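What Is an Alliance? World News for Kids
by Pui-shan Lui
21/07/2023
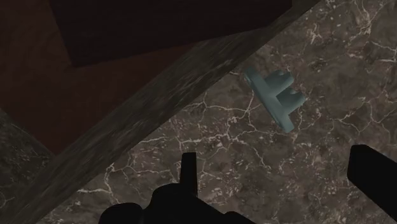 An alliance is a promise between countries. Big one. If somebody attacks you, we help. If somebody attacks us, you help. Usually it gets written down, and then it's called a treaty. Leaders sign it, shake hands, go home. But a map of who is friends with who gets messy fast — lines going every direction, like the white veins in dark gray marble. Try following just one with your finger. Hard, right? Same with treaties.

Let's make up three countries. Kastthorpe is tiny, only 1,000 soldiers. Brerach is next door and has lots more. Brostside is across the sea with a big navy. Kastthorpe gets nervous about Brerach, so it asks Brostside for a promise. Brostside says yes. Now Brerach has to think twice, becuase a fight with one means a fight with 2.

So why do some countries hate alliances? Well, Brerach wasn't asked. It might feel ganged up on. It might go find its own friends, and then there are two teams glaring at each other. Not great.

Do promises last? Some do, for 30 years or longer. Some get dropped when a new leader comes in. That's why presidents and ministers keep giving speeches saying "we still mean it" — there allies want to hear it out loud.

Words to know
Ally: a country on your side.
Treaty: a written deal between countries.
Neutral: not on anybody's team.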